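Threads > Home & Kitchen > Hanne Lindqvist

Everyone on my feed is doing the "one mug, one plate, one fork" thing this June. Own one set per person, give away the rest, and your kitchen is supposed to stay clean by itself. I have doubts. Thread.

The idea comes from Lullness, a newsletter with a lot of beige in it. They say a household with 30 pieces of tableware has 30 excuses not to wash up. Okay. It also has something to eat soup from when your sister comes over.

I did count mine before starting. 136 pieces, including the egg cups. I'm not proud of it, but I also didn't lose any sleep over it.

Veronika Danzer did the full version and boxed up everything else in her place. By her own account she washed the same plate four times on the first day. Then she started eating toast over the sink. Is that a tidy kitchen or just a sad lunch?

The pitch is that the table takes 20 seconds to set and 20 seconds to clear. Sure, for one person, with no glass, no napkin, no salt, no serving dish and no food. 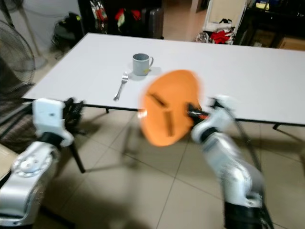 Gray mug, fork, orange plate. White table.

I'll give them this, a mug and a fork on a plain white table look great. Any table looks great before dinner. Show me the same one with a pan of lasagna and two kids.

Also, white. Who is wiping that? I had a white table from Seppälä for years and it showed every ring of coffee and every thumb. Owning one mug does not fix coffee rings. The one mug makes them.

The orange plate I like. If you're going down to a single plate it may as well be a color you can find in the dishwasher. My only objection is that Anetti sells a "starter trio" now, so people are giving away the plates they had and buying new ones to own less. Think about that for a minute.

Esko Karppinen replied that I'm missing the point and it's about habits. Fine. My habit is rinsing the plate after I eat. I've had it since I was nine and it works with any number of plates.

Somebody asked what I'd do instead. Keep what fits on one shelf. Put the good stuff where you can reach it and use it. Chipped ones go. No need for a newsletter.

Week two update: I'm down to one shelf and the sink looks the same as it did before. The mug I use is the same mug I always used. I did find the lid to the butter dish.

Pirjo Juntunen wants the egg cups. She can have half.

Recent from this author
Does anyone need a drawer divider?
I timed the Pestus dish rack so you don't have to
200 replies about sponges
Veikko Väisänen is wrong about cast iron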